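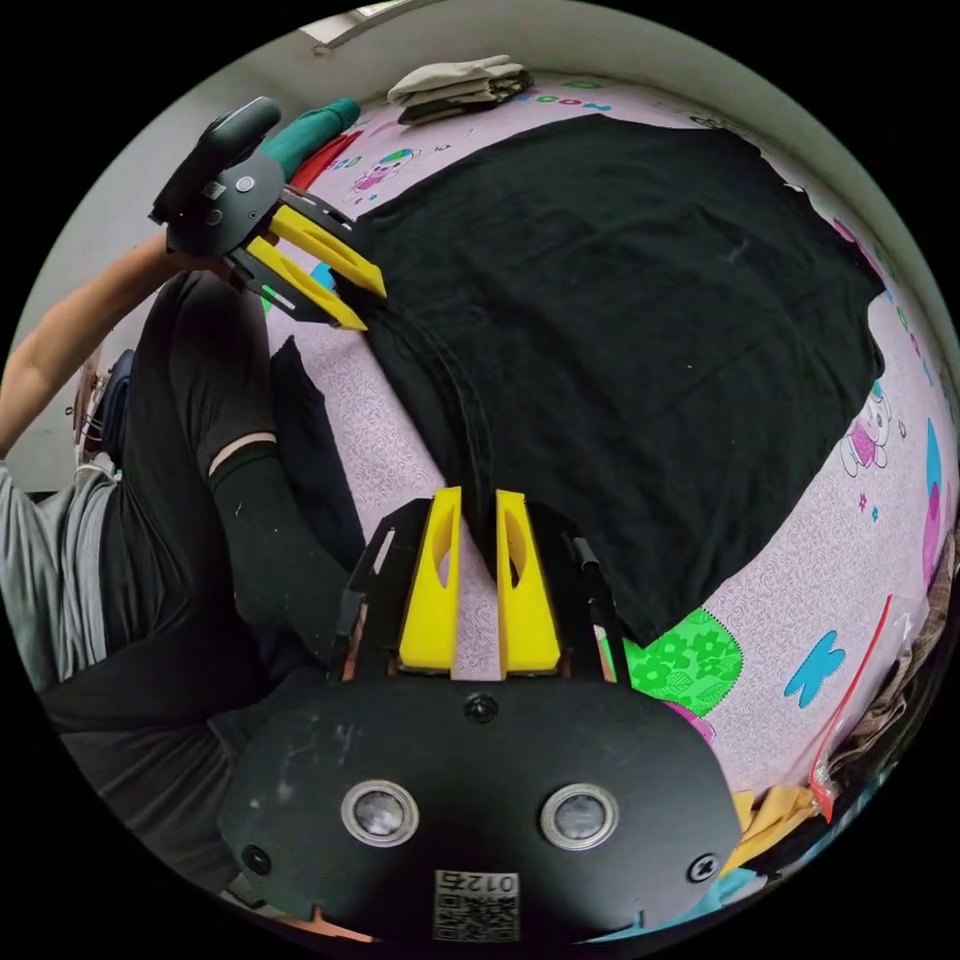
4.2 Custos de aquisição e o que fica fora do orçamento

Figura 3. Manuseio de uma peça preta sobre a cama com duas garras portáteis de dedos amarelos; ao fundo, roupas dobradas.

As propostas comerciais que analisamos partem de uma conta simples: compra-se um par de garras portáteis, registra-se um operador em casa e o custo por demonstração cai a cada sessão. Temos dúvidas quanto a essa conta. A cotação da Merero para o par completo foi de R$ 3.196, sem dedos de reposição e sem suporte técnico. A Primeck inclui os dedos, mas cobra à parte a calibração, e não informa com que frequência ela deve ser refeita.

A tarefa da Figura 3 ilustra o problema. O tecido preto forma dobras moles na parte inferior, onde a garra segura a borda, e é esse tipo de contato que as planilhas dos fornecedores tratam como igual a pegar um bloco rígido. A carcaça em primeiro plano tem riscos e marcas claras de poeira. Não sabemos se isso afeta a medição – e os fornecedores, consultados, também não souberam responder.

No plano do projeto Trurnside previmos 200 demonstrações por par e uma reserva de 30% para peças. A reserva pareceu excessiva a um dos pareceristas internos. Mantivemos o valor: o único contrato de manutenção que obtivemos, da Donnelly, limita a cobertura a 5 atendimentos e exclui os dedos. Até que haja dados independentes de desgaste, recomendamos alugar antes de comprar e desconfiar de qualquer custo por demonstração calculado só sobre o preço do equipamento.

Imprimir | Enviar por e-mail

Comentários

leitor_bancada: Faltou o custo das horas do operador. No nosso caso pesou mais que as garras.

mcr: A reserva de 30% inclui frete? Não ficou claro no texto.

oficina2: Alugamos em maio e a calibração também veio cobrada à parte.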